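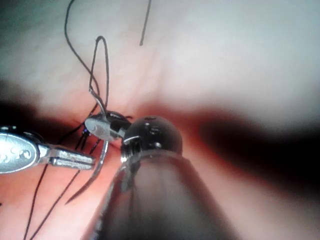

Kodcombe Surgical Skills Centre
Suturing Practice Bench: Frequently Asked Questions

These answers apply to registrars, theatre nurses and visiting trainees who have booked the suturing bench. Questions not covered here should be sent to the Skills Coordinator, Ramil Buenaventura, through the bookings desk.

Who may book the bench?
Any trainee who has completed the Centre's basic knot-tying module, or an equivalent recognised by the Centre. Trainees from the Drakau campus book through the same system and do not need a separate login. A session runs for 40 minutes, and a trainee may hold no more than 4 forward bookings at one time.

What will I be asked to practise?
First sessions are limited to interrupted sutures along a short, straight incision. Continuous suturing is introduced once a supervisor has signed the first page of your logbook. Speed is not assessed at this stage. Supervisors look at the entry and exit points of the needle, the spacing between bites and the tension left in the tissue.

Where should the needle be held?
Past the midpoint of the curve, on the side nearer the thread, and at a right angle to the jaws. Gripping at the point will blunt it. Gripping at the very end, where the thread is attached, tends to bend the needle or damage the join. Follow the curve through with a turning movement and do not push in a straight line.

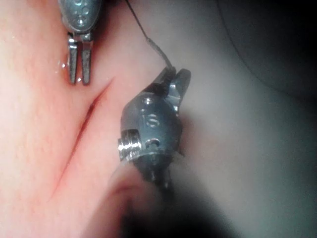 How much thread should be left as a tail before tying?
Leave a short tail of a few centimetres, enough to be grasped easily and not so much that it tangles in the loop. If the tail keeps slipping back through the tissue, stop and reset it before you form the first throw.

May I grip the thread directly with the needle driver?
Only on a portion that will be trimmed. The ridged faces of a driver can fray or flatten suture material, and a strand weakened in this way may part when the knot is tightened. Should you notice a thickened or roughened section, cut it away or begin again with a new length.

Why do my wound edges roll inward?
The usual cause is a shallow bite. Enter the tissue at a right angle, take equal depth on both sides, and bring the edges together without strangling them. A knot that blanches or puckers the surface on a practice pad is too tight - please cut it out and repeat the stitch.
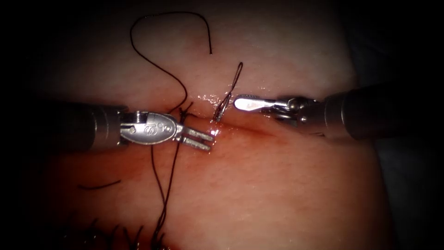 Trainees who find that the edges still do not meet evenly should check their spacing before changing their technique. Stitches placed at irregular intervals pull the line of the incision out of true, and later stitches seldom correct it. The Kravchuk worksheet, available at the bench, has a marking guide for this purpose.

What should I do with loose thread while working?
Keep the long strand to the side away from your next entry point. Draw it through steadily after each bite and check that no loop has caught on a jaw or hinge before you pull.

What happens if a needle cannot be found?
Stop work and tell the supervisor at once. Do not move the pad, drapes or instruments. The bench stays closed until the needle is accounted for and the incident sheet has been completed.

How are sharps and used pads disposed of?
Needles go into the yellow sharps container, never into the general bin. Used pads are placed in the lidded tub beneath the sink. Allow 5 minutes at the end of your booking for clearing up.

Can I arrange individual supervision?
Individual sessions are offered by Ruben Verbruggen from February, subject to availability. Requests should include your logbook number and the technique you wish to review.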